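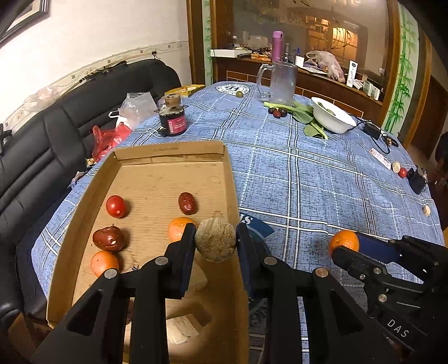 Snack table, Stekville

Quick page from the May get-together at the Carroll house, more to come when I get a minute. Long table, blue plaid cloth, everybody brought something. Food was out by 4 – gone way too fast.

Fruit tray. Just a cardboard one, no fancy platter. Dates, a cherry tomato, little orange citrus. Dates came from the Brolgate market, 22 in the box, very sweet.

Jar with the corky lid and red label, over by the yellow package. Bring it agian next time pls.

Still sorting the other 71 – check back.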